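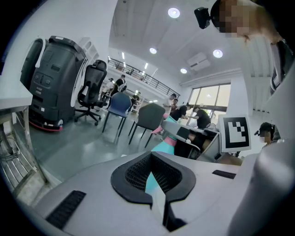
Berwyn Rosser

Is the work going away, or just moving to another chair? That was my question when I spent 14 shifts at Stamudus, a small firm that trains its handling robots on recordings of people doing the task by hand. The manager told me automation there "frees staff for better work." I wanted to see the better work.

Most of what I saw was people leaning over a table. They use hand-held grippers, and some wear a camera on the head. One tall black robot stands on the same floor as the staff. The sales pages say it will cut labor in half, but they don't say whose labor or by when, and I could not get a figure from anyone.

I interviewed two operators. Both had packed orders before. Both said the new job was easier on the back and duller, and one said her wrist hurt after almost two hours with the gripper. Neither got a raise. When I asked what happens once enough recordings exist, the manager said they would "move up," but I found only two posts above theirs, and both were filled.

My sample is small and I was there only in May, so I can't say jobs will be lost. I also found nothing to back the claim that they won't.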